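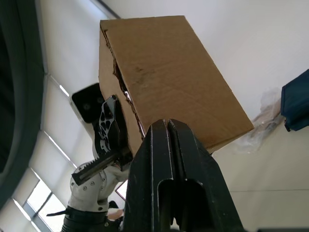

1/ Cardboard thread! I've been saving boxes since December and today (24 April 2023) I'm finally doing something about it. Grab a cuppa, this one's long.

2/ First thing I look at is the edges. A box with a ripped edge, where the outer paper has come away and the fluting shows, goes in my cut-down pile. The big flat face is usually still perfectly good cardboard and I love it for drawer liners, garden mulch, kids' cubby walls, you name it.

3/ Plain brown is the jackpot!! No print, no labels, nothing to peel. Glossy printed stuff I put straight out with the recycling, it's awful to cut and worse to paint.

4/ Cutting: steel ruler, fresh blade, three light passes. I used to lean on it and go through in one, and you just crush the flutes and get a furry edge. Ngân Vương put me onto the light passes and I've been insufferable about it ever since.

5/ Check which way the ribs run before you mark anything. Along the ribs it folds like a dream. Across them you want to score first - back of a butter knife does the job. 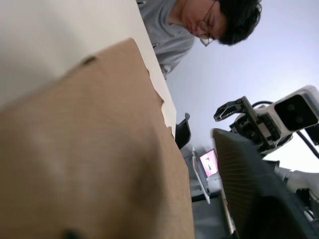 Big brown box, ragged along one edge, small dark hole in the face. Still plenty to work with!

6/ Little holes don't bother me. I plan my pieces around them, or put a patch of gummed paper tape on the inside if it's going to hold anything small.

7/ Ragged edges: don't try to glue the fluff back down. Trim 31 mm in from the worst of the tear and start from a clean line. So satisfying.

8/ Duyên Đoàn asked what I do with the offcuts. Anything over 200 mm long gets kept for dividers, the rest goes in the compost with the veggie scraps. The worms are thrilled.

9/ Next up is a set of shelf bins for the spare room cupboard. I've drawn them 216 mm deep so they'll sit just behind the door. Will post the template if anyone wants it, yell out in the replies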